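Ulldale Opens Its Doors: Free Robotics Open Day Lets the Whole Town Have a Go at Teaching a Hand

MEDIA RELEASE
July 23, 2023
For immediate release

The Ulldale Centre for Applied Robotics is delighted to invite neighbours, families, students, retirees and anyone else with a free afternoon and a bit of curiosity to its open day next month, when both floors of the old Mudstead cannery will be open to the public from ten in the morning until the last visitor has had enough (or until five o'clock, whichever comes first).

Those who came through the doors at our first open day in April of last year will remember a fairly modest affair: one lab, a long queue up the back stairs, and a sausage sizzle that ran out of onions before noon. We had set out chairs for a small crowd and welcomed 1,148 visitors instead, which was a lovely problem to have, though we do apologise again to everyone who waited in the rain. This year the ground floor has been reorganised so that people can move through in one direction, there is covered space in the courtyard, and the onions have been ordered well in advance.

"We had people last year who told us they'd driven past the building for a decade and always wondered what went on in here," said Niall Farquharson, Director of the Ulldale Centre. "I'd like them to come back and bring whoever was sitting in the passenger seat. It's their town and they've put up with our delivery trucks, so the least we can do is put the kettle on and show them what we've been up to."

What the Centre has been up to, for the most part, is hands. Picking up a piece of fruit from a kitchen table is something most of us learned before we could talk, and it remains a stubborn piece of work for a machine. A lemon rolls. A cup tips. A pear lies whichever way it likes. The Centre's manipulation group, led by Dr Veronica Pîrvu, studies how a jointed robotic hand can approach everyday objects of different shapes, close its fingers around them and put them down again where they are wanted, and the group hopes that one day this will be useful to people who find such chores difficult at home.

A good deal of that work happens in simulation well before any real hardware moves. The computer model behaves enough like the real world that the researchers can try a grasp, change something small, and try it again while their tea is still warm. Visitors will be able to see the simulator running on the big screen in the ground-floor lab and, for the first time, take the controls themselves.

"Simulation sounds a bit dry when you say it out loud, and I've watched people's eyes glaze over at dinner parties," said Dr Pîrvu. "Then you sit them down in front of it and they get terribly invested in a lemon. My own mother was at it for most of an afternoon and wouldn't come and eat. I think it's because you know exactly how your own hand would do the job, and you can't quite believe how many decisions are tucked inside it."

The controls on the day will be looked after by Ilango Kamath and Erzsébet Bakos, both in the second year of their doctoral studies, who between them built the visitor version of the program. They have kept it friendly. There is a glove for those who like to wave their arms about and an ordinary game controller for those who don't, and the chair goes up and down, so younger children and people using wheelchairs can be comfortable at the desk. Nothing can be broken, which we mention mostly for the benefit of parents.

"The kids tend to charge straight in, and the grown-ups sit there and plan," said Ms Bakos. "I wouldn't like to say who does better. We had a rehearsal with a Year 6 class from up the road and they asked harder questions than my supervisors do, so I've been doing some reading since."

The tabletop tasks on the big screen use a collection of familiar household and nursery things, chosen with the help of the Omholm Community Living Programme. Visitors who try a turn can expect a table laid out much like this one, with the white hand over a lemon at one side and the pink plate waiting a short reach away.
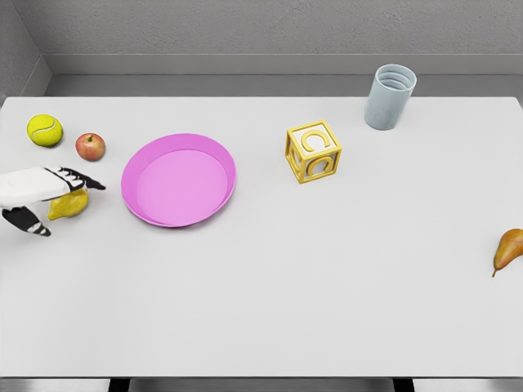 WHAT'S ON DURING THE DAY

Drive the hand. Simulator sessions run all day in the ground-floor lab. Turns are short so that everybody gets one, and you are very welcome to rejoin the queue as often as you like.

Meet the researchers. Dr Pîrvu will give an easygoing talk in the upstairs seminar room at eleven, and again at two for those who slept in. There will be plenty of time for questions, and she has asked us to say that she enjoys the sceptical ones.

Workshop tour. Mr Kamath leads a walk through the machine shop and the electronics benches, where the Centre's real hardware is built and mended. Closed-toe shoes are needed for this part, and places are limited to 6 people per tour. Please put your name down at the front desk when you arrive.

The Ghiță Room. The Centre's small history display has been freshened up with photographs of the cannery in its working years, many of them lent by Mudstead families. If you have an old photo or a story of your own, Bianca Coman at the front desk would be thrilled to hear about it and can scan pictures while you wait.

Courtyard. Food, coffee, shade, a colouring table and somewhere to sit down.

GETTING HERE

The Centre is at the harbour end of Cannery Road, Mudstead. Parking on site is kept for visitors with accessible parking permits, and everyone else is encouraged to use the council car park beside the oval, from which it is a pleasant and mostly flat stroll. Bikes can be left in the courtyard racks. There is a lift to the upper floor, and a quiet room with softer lighting is available all day for anyone who would like a break from the noise and bustle.

Entry is free and there is no need to book, although groups of ten or more are asked to let us know so that we can find them a guide. The open day date, the talk programme and a map are on the Centre's website and on the noticeboard outside the Mudstead library.

"Do come even if you think robots aren't your cup of tea," said Ms Coman, the Centre's community liaison officer. "Half the people I chatted with last year came for the building and stayed for the lab, and one gentleman came for the sausages and has since enrolled in our evening programming course, so you never do know."

ABOUT THE ULLDALE CENTRE

The Ulldale Centre for Applied Robotics is an independent research and teaching organisation based in the former Mudstead cannery. It studies manipulation, simulation and assistive technology, offers evening courses for adults, and runs a travelling classroom programme for schools across the district.

MEDIA CONTACT

Bianca Coman, Community Liaison Officer, Ulldale Centre for Applied Robotics. Interviews with Mr Farquharson and Dr Pîrvu can be arranged on request, and media are welcome to visit the lab before the open day by appointment.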